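Pot Lid

Print this page | E-mail this article

Arnel Pangilinan
Kitchen and Household section, December

A pot lid is a cover placed over a cooking vessel to hold in heat, steam and, with luck, the sauce. It is among the simplest tools in the kitchen and among the hardest to find when needed. Most lids are round, most have a knob or handle in the middle, and most fit exactly one pot in the house, which will be the one at the bottom of the sink. 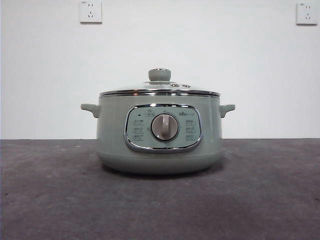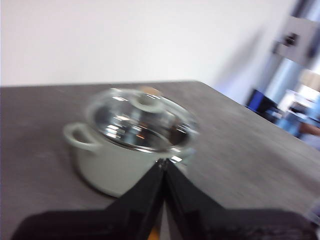 Purpose

Water in an open pot loses heat in several ways, but the greatest thief is evaporation. Every bit of water that leaves as steam takes a good deal of energy with it. A lid keeps much of that steam at home. It gathers on the underside, turns back into water and falls into the food, where it gets another chance to be useful. A covered pot therefore reaches a boil sooner and stays there on a lower flame.

The same effect explains why recipes are so fussy about when the lid goes on and comes off. Rice wants it on. A sauce that needs to thicken wants it off. A stew can go either way, and the phrase "partially covered" exists so that the cook may share the blame with the author. Pasta water should be covered until it boils and uncovered afterward, a rule learned by most people while wiping down a stove.

Early history

Covers are nearly as old as pots. The first ones were probably whatever was flat and close by: a stone, a large leaf, a second pot turned upside down. Clay lids made to match a particular vessel came later, and with them came the mismatched lid, as clay shrinks in the kiln and does not consult its partner.

Cast iron brought weight to the subject. A heavy lid seals better than a light one, and cooks working over open fires found that a flat iron lid with a raised edge could hold hot coals, so that a pot could be heated from above as well as below. Bread and pies could be baked this way far from any oven. Thin sheet metal lids were cheaper and easier to lift, and they gave the kitchen its familiar rattle.

Glass lids

A lid that can be seen through answers the oldest question in cooking, namely what is going on in there. Before glass, the cook had to lift the cover and let the steam out, which slowed the very thing being checked on. Old cookbooks warned against peeking in a tone otherwise kept for gambling.

Glass settled the matter in theory. In practice the underside fogs over as soon as anything interesting begins, and the cook lifts the lid anyway. Glass is also heavier than thin metal and dislikes being moved from a hot stove to a cold sink. Most modern glass lids are tempered, meaning the glass has been heated and cooled quickly during manufacture to make it stronger. When tempered glass does fail it breaks into many small pieces, and these will be turning up in the kitchen for some time.

Knobs

The knob has two jobs – to be held, and to remain cool enough for holding. Solid metal knobs do the first very well. Wood and plastic stay cooler but have limits in a hot oven, and those limits are printed in a booklet that was thrown out with the box. Many knobs are fixed by a single screw through the lid, and the screw works loose over the years. A knob that spins freely in the hand is a sign of long service and should be tightened before soup is involved.

Makers

Lids were long sold only with their pots. The firm of Doležal broke with this custom by offering a catalog of single replacement lids, which at its height listed 139 sizes. Customers were asked to measure the pot across the inside of the rim. Enough of them measured across the outside that the firm later printed the instruction on the cover of the catalog, then on the back, and finally on the order form in red.

Its rival Prunditz took the opposite view and sold one "universal" lid with stepped rings on the underside, meant to sit on 3 sizes of pan. It fit the middle one. The design was sold for years without much change and still appears at yard sales, usually on top of something it does not belong to.

Cilier made its name with a lid that could be stood on edge beside the stove, a sensible answer to the problem of where to put a dripping lid. The stand added to the width, so the lid would not go into most cupboards.

Collecting and storage

The largest known public display of lids is at the Zestden, a small household museum that owns 2,923 of them and 100 pots. The museum has tried more than once to match the two groups. It is closed on Monday.

Home storage remains unsolved. Racks on the inside of a cupboard door work until the door is closed with any spirit. Stacking lids upside down on their own pots saves room, though the knob then points into the pot and nothing else can be kept there. Drawers are popular with people who own few lids. A common approach is to stand them upright behind the baking sheets, where they stay until somebody wants a baking sheet.

See also: Colander; Saucepan; Trivet

Last updated: December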